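7th April

Inventory module, Zarine test company. Picked up the bin transfer bug again. Moving stock between two warehouses posts the out line straight away, but the in line waits on the batch run, so on-hand is short in the meantime. Reproduced with 70 units of the Gorov item. Source dropped to zero, destination stayed at zero, and the valuation report was out by 1125 dollars until the batch went through.

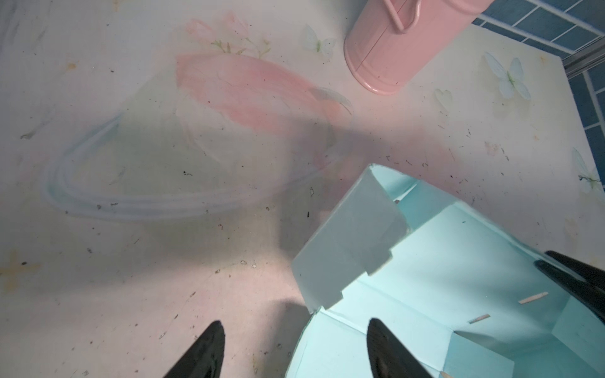

Tabletop with pink canister.

Tried the transfer as a single transaction. Quantities are right now. Cost layers aren't: the destination picks up the current average cost, not the cost the stock left with. Ruxandra Ilie thinks the lookup is reading the item master before the layer table. Will check the order of the calls on Monday.

Also cleared the old serial number records out of Aleck. There were 31 with no matching receipt. Backup is in the usual folder, labelled with the company name.
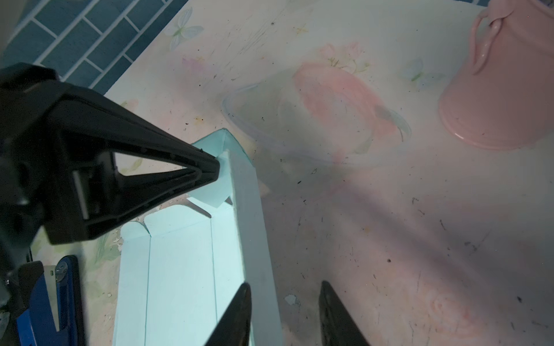
Reorder report still ignores open transfers. If stock is on its way to Bayram, the report suggests buying it again. Low priority, but it should be fixed before the June release. Leave the minimum level field alone for now, as the colour flags on the enquiry screen read from it.

To do: rerun with negative on-hand allowed, then with lot-tracked items. Rerun took about 2 hours last time.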